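Looking After Hand Files

A file is a cutting tool, and most of the ones that get thrown out are clogged, rusty or chipped from being kept loose in a drawer. The steel is hard and the teeth are brittle. Treat them the way you would treat a good chisel and they last for years.

Cleaning

Use a file card, the short brush with stiff wire bristles. Push it along the line of the teeth, never across them. If a bit of aluminum or brass is stuck fast, take a scrap of brass sheet or a flattened piece of copper pipe and push the edge down the grooves. It will pick up the shape of the teeth after a few strokes and lift the metal out. Steel picks scratch the teeth, so leave those alone.

Clean as you go. Every 25 strokes or so on soft metal is a fair habit, and on plain steel you can go longer. Rubbing ordinary blackboard chalk into the face before you start keeps the filings from packing in. When the chalk turns gray, brush it out and put more on.

For a file that has been used on painted or greasy parts, soak it in mineral spirits for 40 minutes, brush it, and wipe it dry with a rag. Water and dish soap will do the job too, but you have to dry the file right away. I put mine on top of the radiator.

Using them

Files cut on the push stroke. Lift slightly on the way back, or at least take the pressure off. Dragging a file backward on hard steel dulls it quickly.

Keep a new file for brass first. Once it has lost its first edge, move it to steel. A file that has been used on steel tends to skate on brass, and there is no way to bring it back short of sending it out for sharpening.

Never use a file without a handle. The bare tang can go right into your palm if the file catches. Shafiq Bhuiyan, who taught the evening metal class I took at Remley, would take a bare file off your bench and not return it until you had fitted a handle.

Slim files need a light hand. They snap if you lean on them, and they snap faster if you twist them inside a hole. Use the thickest one that fits.

Storing them

Keep files dry and keep them from knocking together. A rack with a slot for each one is best. A canvas roll is nearly as good and goes in a toolbox. Trays are fine for the set you are using that day, as long as you lay the files down gently and keep the big ones apart from the small ones. 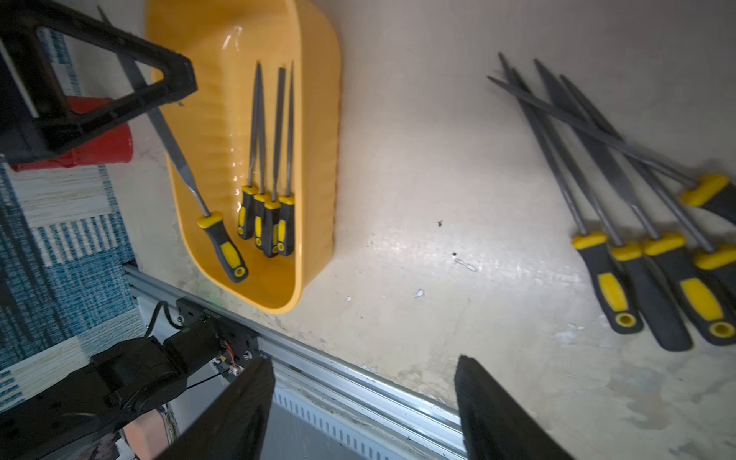
Oil is a mixed blessing. A light film stops rust in a damp basement, but it also makes the file slip and holds filings in the teeth. If you do oil for storage, clean it off with mineral spirits before use. In a dry shop, skip the oil and put a lump of camphor or a packet of silica gel in the drawer. Change the gel in June, before the humid weather.

Light rust comes off with an overnight soak in white vinegar. Rinse in water with a spoonful of baking soda, brush, and dry at once. Check after 4 hours if the file is a fine one.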